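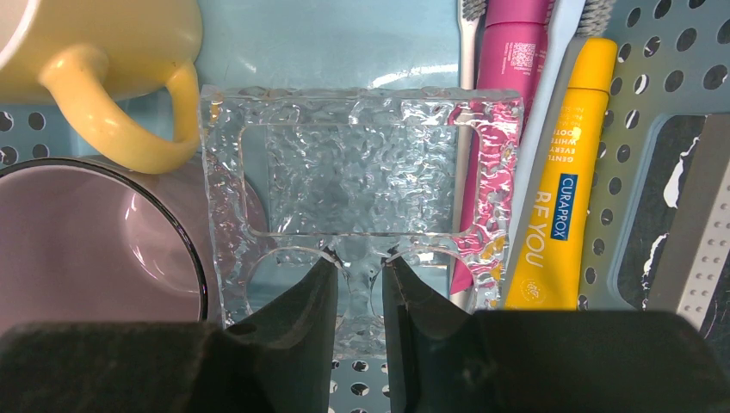
*Bathroom set on the Shezi bench: a glass soap dish in the gripper, with mugs, toothbrushes and toothpaste next to it.*

## Equipment plan for the coming budget year

The equipment request for the Kindwood handling lab goes in at the end of July. Anyone who wants something added should write to the lab address before then. The list as it stands is short.

**Gripper fingers.** We have been buying these one pair at a time, which costs more in shipping than it should. The plan is to order 46 pairs from Nislow in one go and keep them in the cabinet at Shezi. Both sites draw from the same stock. Please write down what you take.

**Wrist cameras.** Two replacements and one spare. Clear and shiny objects are a growing part of the work, and the glass soap dish is a fair sample of what the cameras have to deal with. We looked at a model with a polarizing filter and will borrow one before deciding. If it doesn't help with glass, we stay with the current type.

**A second arm for Sivden.** This is the big item and it may not pass this year. Sivden now books time on the Shezi arm, and the two groups used 193 hours of it last quarter between them. The quote we have includes the controller and mounting plate but leaves out the table, the guarding and the electrical work. We've asked for those as a separate line so the total is plain to whoever signs it. Leasing is still open. The lease quote runs three years and includes one service visit a year.

**Household objects.** The allowance was $200 per site and both sites ran over. We are asking for more. Toothpaste tubes, brushes, mugs and soap dishes are cheap, but tubes lose their shape and glass chips. Buy two of anything breakable and keep the receipts. Organizers and trays come out of the same line.

**Not on the list.** The force sensor upgrade has been moved to next year. So has the new compressor, unless the old one fails its inspection.

The draft spreadsheet is in the shared folder, with 49 lines including small parts. Check the quantities for your own bench, and put changes in the comments column so the totals don't shift while quotes are still coming in.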